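30 Dec 2018

Sunday, and I spent the better part of it thinking about washers. Rutico wants every fastener in the shelf kit checked before the new batch goes out, and their sheet says the whole stack goes together in 70 seconds. I don't believe it. I doubt whoever wrote that sheet has ever picked up a small nut off a flat table.

The order is supposed to be bolt first, stood on end, then the washers, then the black ring, then the nut. Fine on paper. A bolt standing on end is a nervous thing and I don't like a method that starts by balancing something.

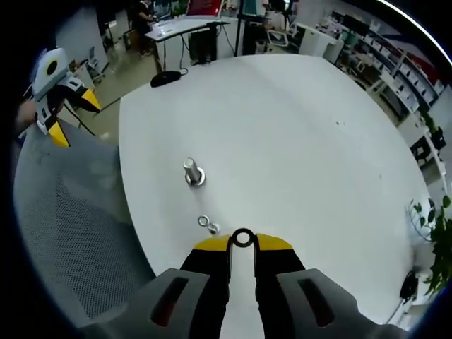
The ring bothers me most. The sheet calls it a seal, but a seal against what? It's a shelf. It will live in a hallway in Naltstead with coats under it. My guess is that somebody had 300 rubber rings left over from another job and found a home for them. I wrote "purpose?" in the margin, which will annoy them, and I left it in.

Then there's the matter of the washers. Flat washers under a bolt that already has a wide foot seems like belt and suspenders to me. They say it spreads the load. Maybe. I'd like to see one fail without them before I agree to pay for them on more than 378 kits.

I do like the thick bolt. It stands up straight on its head and stays put if you leave it alone. The thin one I trust less, and I can't see why a shelf needs both.
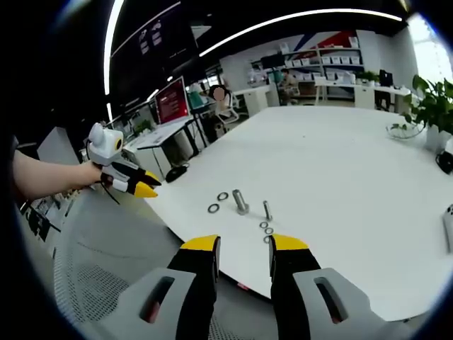 Iddrisu Asante told me I was being unfair, that the thin bolt is for the back rail and the thick one carries the weight, and that I would know this if I had read page 37. I had read page 37. It has a drawing of a rail and an arrow pointing at nothing much.

Still, I'll put the question to them again after the holiday. Need to buy milk and find the small box with the lid for the nuts.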